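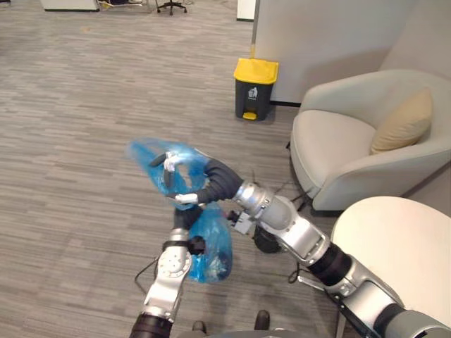

FOR IMMEDIATE RELEASE

Sindel posts first results from office chores trial. Bags are hard, says company

Two-armed machine takes on trash duty, full report due in August

Sindel, which builds software for two-armed mobile robots, today put out early results from its office chores trial. Short version: machines can do some of the work. Not all of it, not fast, and not yet without a person down the hall.

The trial covers 7 everyday jobs. Wiping tables, pushing in chairs, picking up cups, sorting mail, watering plants, restocking paper towels and taking care of the trash. Trash got the most hours by far. Every office has it and every office hates it.

Sindel logged 107 trash runs for this first report. In 40 of them the machine got from start to finish with no human help. The rest needed a hand at some point, usually a small one. A bag that would not open, a bag that slipped, a lid left up.

Plastic bags remain the sticking point. A mug keeps its shape when you grab it. A thin bag doesn't, it folds and stretches and hides its own opening, and two bags side by side can look like one. The company says most of its engineering time since spring has gone into teh grip: how hard to squeeze, where to hold, when one hand should let go and leave the job to the other.

"People ask us if it can take out the trash yet," the company said in a statement. "Sometimes, yes. We would like to be able to say that without the sometimes."

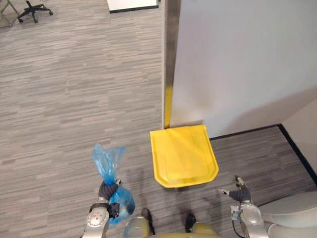
By the Sindel press desk
Friday, 9 a.m.

Partner firm Lenetti supplied the test plan and scored the runs. Scoring is strict. A bag dropped and picked up again counts as help needed, even if the machine does the picking up. So does any run over the time limit. Sindel asked for it that way.

Where the machine does well: holding a bag by the neck, driving slowly on carpet, stopping when someone walks by. Where it does'nt: opening a fresh bag, fitting it over a rim, heavy or wet loads. Stairs were not part of the trial and are not planned.

Speed is the other gap. A person on a cleaning crew does the same run in nearly 2 minutes. The machine takes several times that, and Sindel is not giving a target date for closing the difference.

The company is also not selling a home version. Kitchens are tighter, floors change from room to room, bins come in every shape there is. Office work comes first, then small shops. A shop-floor round with retailer Cotel starts next, covering empty boxes and backroom trash after closing.

Grip research for the next round will be done with Trịnh, a design studio that works on soft fingertips and pads. New parts go on the machines before the Cotel work begins.

Full report, including all failed runs, will be posted in August on the Sindel news page. Press who want to watch a session can write to the press desk. Space is limited, mornings only. Please wear flat shoes.

About Sindel
Sindel develops software for mobile robots that work indoors alongside people. The office chores trial is paid for by the company.

ENDS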